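Module 4 — Planifier et budgétiser l'équipement d'une cellule robotisée
Support de cours, version du 6/5/22
Responsable du module : Kofi Agbenyega. Travaux dirigés : Ebenezer Akolgo.

4.1 Définir le besoin avant de consulter les fournisseurs

Le cahier des charges précède toute demande de devis. Il énonce la tâche, les objets manipulés, l'environnement et le niveau de supervision admis. Pour l'étude de cas suivie cette année, le projet Kondel, la tâche retenue est la manipulation de vaisselle et de denrées autour d'un évier de cuisine. Les étudiants établiront d'abord l'inventaire des objets, puis celui des surfaces et des obstacles fixes. Un robinet haut, par exemple, réduit le volume de travail utile et peut exclure certains bras du marché.

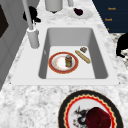 L'inventaire est ensuite traduit en exigences mesurables : charge utile au poignet, portée, ouverture des doigts, résistance aux projections. Toute exigence qui ne peut être vérifiée à la réception sera retirée du cahier des charges ou reformulée.

4.2 Le poste « simulation »

Il est d'usage de sous-estimer ce poste. La licence n'en représente qu'une partie — il faut y ajouter la station de calcul, la modélisation des objets et le temps de formation. Dans le budget type de l'établissement, la modélisation est chiffrée à l'objet. Le catalogue de Kondel compte 39 objets ; une ligne distincte est ouverte pour le mobilier. 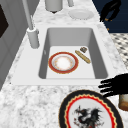
Figure 2. Environnement simulé : évier, vaisselle et deux mains robotiques noires à droite.

Le choix entre une et deux mains modifie l'ensemble du budget. Une configuration à deux mains suppose deux bras, deux contrôleurs et un stock de pièces de rechange en conséquence. Les doigts et leurs capteurs figurent au chapitre des consommables, et non à celui des immobilisations.

4.3 Comparer les offres

Deux offres sont fournies en annexe. Celle de Flela propose un préhenseur à 2000 euros hors taxes, câblage exclu. Celle d'Ofori s'élève à 1102 euros hors taxes, mais la bride d'adaptation et l'extension de garantie sont facturées séparément. La comparaison portera sur le coût complet pour la durée du projet. On relèvera également le délai de livraison, les conditions de retour et la disponibilité d'un modèle numérique du matériel.

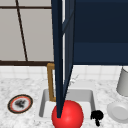 Les portes et les poignées font l'objet d'une rubrique particulière. Leur débattement doit être reporté sur le plan d'implantation, porte ouverte et porte fermée, avant validation de l'emplacement du bras. Un déplacement du socle après scellement relève d'un avenant et n'est pas couvert par la provision pour aléas.

4.4 Calendrier d'engagement

Les commandes passent par le portail Estiter. Aucune commande n'est émise en août ; les dossiers incomplets à la fin de juillet sont reportés à la rentrée. La réception sur site donne lieu à un procès-verbal signé par le responsable du projet.

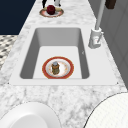
Peut-on commander le bras avant la fin des essais en simulation ?
La commande anticipée est admise lorsque la portée et la charge utile sont déjà arrêtées et que le fournisseur accepte par écrit l'échange du préhenseur. Dans les autres cas, seul le matériel informatique peut être engagé.

Travail à rendre : un tableau budgétaire d'une page, accompagné d'une note justifiant le choix de l'offre. Les montants sont exprimés hors taxes.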